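April, late, kitchen bench again

Tea's gone cold and I'm still in my lab coat, so this will be messy. Finally got the blur comparison going! The idea (Yulan Long's, though I've been claiming half of it at lunch) is that we stop throwing out smeared wrist camera frames before training. Everyone filters them. I always have. But the arm spends so much of its time moving, and if the policy only ever studies the nice crisp views, what's it supposed to do the rest of the time?

So: 3,312 frames in the full pool, one training run with the blurry ones left in and one without, then 200 trials each on the cutting board task. Same board, same marble, same everything. I spent the morning going through wrist views and tagging them by hand, which I sort of love (Huiling Peng thinks I'm nuts).

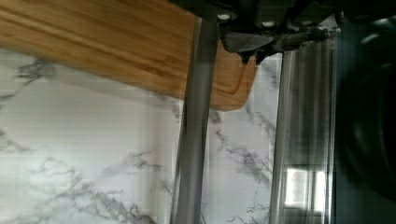
Wrist view, cutting board and both fingers. Tagged "blurred, keep."

My old filter would have dumped that one in a second, and yet the grain is right there, and the rounded corner, and even a bit of the groove. Plenty to go on! Xinyi Xia says the marble is the real trouble, all those gray veins pretending to be edges, and she may have a point. I want to try the edge detector on the veins alone sometime.

Lingyun Han came by after lunch and we argued over what counts as blurry. I had three tags, she wanted a score. We settled on the score, so guess who gets to redo the first 300 tomorrow. Me.
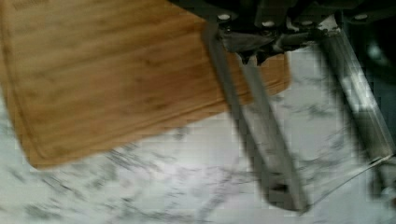
Anyway, the score is probably better, because half my arguments with myself were about frames where the fingers are smeared and the veins are still fine, or the other way around. One tag can't hold that. Might need a score for each region, ugh, don't tell Lingyun.

First run is training now on Drenum. I keep checking the loss curve like it's a pot of water. Must email Xiuying Bai about the Woltdale talk and buy cat food.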